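# The choir that sings without paper

Kwame Gyamfi started his evening choir with four people and a borrowed keyboard. Now 17 singers come to the hall on Darko Street, and most of them cannot read music.

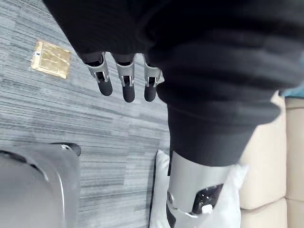 Why does he not give them sheet music?

"It makes them look down," Gyamfi says. "When a person looks at paper, the chin goes down and the sound stays in the chest. I want them to look at me, or at each other."

He teaches every song by ear. He sings one line, the choir repeats it, and he goes on to the next line only when the first one is comfortable. A song of normal length takes them three evenings. A difficult one, such as the long harvest song they are preparing now, has already taken much more, and the middle part is still weak. Gyamfi says this openly in front of the altos, who laugh, as the middle part is theirs.

He was trained in another way. As a young man he sang in a church choir where each member had a folder with a name on it, and to lose the folder was a serious matter. "I was a good reader and a bad listener," he says. "My teacher once closed my folder in the middle of a rehearsal. I was angry for a week. After that I began to hear the basses."

Ekua Adjei joined in February, after a friend told her there was no audition. She is 69 and had not sung in company since school. On her first evening she moved only her lips. "I thought he would not notice," she says. "He noticed, of course, but he waited until the tea to say it. He told me, next time give me only the last word of each line. So I sang only last words for one month."

Now she sings whole lines and has strong opinions about the tenors.

Not every member is happy with the method. Nhyira Dankwa, who reads music well, writes the notes down at home after rehearsal and keeps them in her bag. "I respect his idea," she says, "but my memory is not like his. If I miss one evening, I am lost." Gyamfi knows about the notebook. He asks only that it stays in the bag while they sing, and he admits that he once telephoned her to ask how the second verse began.

The choir gives few concerts. Last winter they sang at the library in Hunden, in a reading room with a thick carpet, and Gyamfi still speaks about it with some pain. The carpet took all the sound. The sopranos pushed to fill the room and became sharp, and the last song ended higher than it began. "People were kind," he says. "They clapped very long. But I went home and did not sleep well."

I ask what he would do differently. He thinks for a moment and begins to hum, then beats the table softly with two fingers.

"Slower," he says. "And I would let them stand in a circle, even if the public sees some backs. In a circle you cannot hide, but you are also not alone — it is easier to be brave."

At seven o'clock the singers are already coming in, and he stands up to move the chairs. Adjei is telling somebody that the harvest song is too low for her. Gyamfi hears it from the other side of the hall and gives the first note a little higher.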